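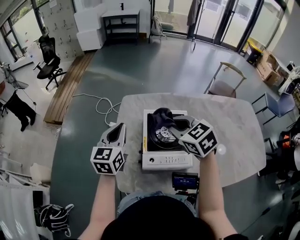
Figure 3. Wiping down the portable stove with the hand-held grippers. The cloth is held in the right gripper.

Section 3. Recording the stove cleaning task

This section is for kitchen and cleaning staff at Skutetti sites who record tasks for the Liveo arm. The arm learns the wiping job from people who already do it, so the recordings are made by the same staff who clean the stoves on shift. Read Section 2 (Fitting the grippers) before you start.

3.1 Before you start

1. Check that the gas supply to the stove is off and the knob is in the off position. Wait until the burner and grate are cool to the touch.
2. Place the stove in the middle of the table with the control panel facing you.
3. Clear food, cups and paper off the table. Move power cables out of the place where you will stand.
4. Check the marker cube on each gripper. Both cubes must be clean and firmly seated. Wipe off grease with a dry tissue.
5. Open and close each gripper several times. If a finger sticks, put the gripper aside and take another from the charging shelf.

CAUTION: Never record with the burner lit or with a gas smell in the room. If you smell gas, do not touch any switches. Leave the room, call 911 from outside and then tell the shift lead.

3.2 Recording a wipe

1. Log in to the station with your own staff code. Select task 88 (Stove, top surface).
2. Hold both grippers over the table with the marker cubes uncovered. Long sleeves should be pushed up above the wrist.
3. Wait for the start tone.
4. Pick up the cloth with the right gripper. Left-handed staff may swap sides but must select "Left lead" first.
5. Lay the cloth on the top plate and wipe from the back edge toward you. Go over the burner area last.
6. Steady the stove with the left gripper if it slides. Do not press on the knob.
7. Put the cloth down beside the stove and bring both grippers back over the table.
8. Press Stop. Each recording ends by itself after 900 seconds.

Note: Work at your normal pace. A dropped cloth does not spoil a recording. Pick it up with the gripper and carry on. If you have to use your bare hand, press Stop and mark the recording "Assisted."

Note: Use a dry or slightly damp cloth only. Sprays and degreasers damage the Kapoor finger pads.

3.3 What changes on your shift

Recording time is paid shift time and is entered on the rota as station work. It does not replace a break. Speed is not used in staff reviews, and supervisors do not have access to individual recordings.

When the arm goes into use at your site, it takes over the routine wipe at closing. Staff still remove and wash the grates, check the gas connection and sign the closing sheet. The person who signs must look at the stove first, even when the arm reports the job complete. Anything the arm misses is finished by hand and entered in the Jendach log under "Rework."

Questions about hours or job duties go to Verna Crenshaw in staffing. Gripper faults and login problems go to Darcy Li at the equipment desk.

3.4 After recording

1. Release the cloth and put it in the laundry bin.
2. Wipe the finger pads with water and let them dry in the open position.
3. Return both grippers to the charging shelf and log out.

If the station shows "Marker lost" at any point, see Section 5.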